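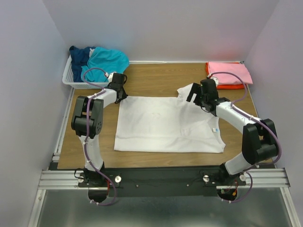
The reply from the Skarora end, left on the order sheet, is that the tees want folding in thirds and that halves will never sit right in the new boxes. Fair enough. I tried both before answering.

September 30, 2024

Folding and packing, white tees, second session.

Stock is the Ackah plain white, style 647. We have 40 set aside for this and have been using the same ones since July, so they are softer now than they were out of the packet. I washed the lot again last week with no softener and line dried them. A few came up a bit twisted at the side seams. I put those at the bottom of the pile and left them out of the comparison.

Method, for whoever picks this up next:

- Lay the shirt flat, hem to the left, neck to the right.
- Smooth from the middle outwards with the flat of the hand. Do the shoulders last – they ruck up again if you do them first.
- Fold the near side in to a line a little inside the collar, sleeve turned back on itself.
- Same for the far side.
- Hem up to the neck in thirds, then turn over.

For halves, everything is the same up to the last step, then hem to neck and once more.

Thirds gives a shorter, fatter parcel and the collar stays on top without being tucked. Halves is quicker, but the bottom edge creeps out when you slide it into the box and you end up pushing it back with a finger. I had to refold 2 of the thirds, both large, where the sleeve had slipped out past the fold. So Skarora are right about the boxes. I would still use halves for anything going on the open shelves.

Light table top is not much help with white fabric. Creases are hard to pick out until the shirt is lifted. Tried the grey cloth from the Ceta job underneath and it was easier on the eyes, but the cloth moved about with the shirt and I gave up on it. A heavier cloth might do, or tape down the corners.

Care labels: these are the ones that stick out at the side. If the label is caught under the first fold it leaves a ridge you can feel through the finished parcel. Flick it outwards before folding. I forgot several times and had to open them up again.

Marks: some shirts have faint grey marks that did not shift in the wash. Fine for practice, no good for sending out. They need a pencil cross on the tag so they don't get mixed in with the Claltitard order, which is also plain white and was on the same trolley this morning. I have moved that order to the top shelf by the door.

Still to do:

- Large and extra large in thirds, with the sleeve turned back twice
- Ask Ackah whether the next batch comes with the label at the neck
- More boxes, we are down to the dented ones
- Find the other folding board – it was behind the iron in July and isn't now

Stopped when the good boxes ran out. Folded pile is on the left of the cupboard, unfolded on the right.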